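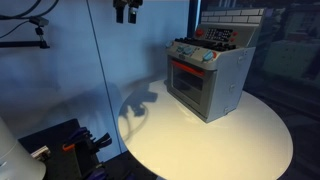

We finally got the Mosov fingers and the Gillach fingers onto the same arm in the same week, so I can stop saying "soon" in every issue! If you missed the April newsletter, the short version is that I wanted to know which pair copes better with small handles and knobs, and I wanted to find out on the round table, where the arm has to come in from above and there's no flat edge to square up against. The toy oven has become my favorite test piece for this. It has a long red-orange handle that slants down to the right when the oven is turned, and four light-blue knobs along the front strip, two of them so close together near the center that a wide finger hasn't got much of a chance of getting in between.

So, numbers first. I ran 1516 tries in all — 647 on door handles, 619 on knobs, and the rest on odds and ends that I'm saving for next time. The Mosov pair was better on handles by a good margin. The pads are a little soft and they forgive you when the arm arrives a hair too high (mine always arrives a hair too high, I've given up pretending otherwise). On knobs it was the other way around. Gillach's tips are narrow and stiff, and if the approach is straight down they get hold of a small knob and keep hold of it through the turn. If the approach is even slightly tilted they skate right off and you get a horrible little click that I now hear in my sleep.

I also swapped controllers halfway through, which I know you're not supposed to do, and a couple of you will write in about it. The old Condori box was dropping commands when the cable run got long, so I moved everything over to the Nemano and repeated the first 131 handle tries to make sure I was comparing like with like. The results came out close enough that I kept the earlier set. The Nemano does close the fingers more gently at its default setting, so if you're moving over from a Condori, turn the closing force up a notch before you decide your gripper is broken. I lost most of a morning to that one.

Lighting was the other headache. A glossy tabletop under a warm lamp gives you a bright patch right at the foot of whatever you're trying to grab, and the wrist camera loves to lock onto it. I tried a matte mat and hated it, things slid around on it. What worked best was dropping the exposure and leaving the lamp alone.

The next session is on 27th September, in the evening, and I'm bringing both sets of fingers so you can try them yourselves. If you have a toy with a really awkward latch or a stiff drawer, please bring it along — I'm running out of things to pull on. Spare M3 screws would be welcome too, mine keep rolling under the bench.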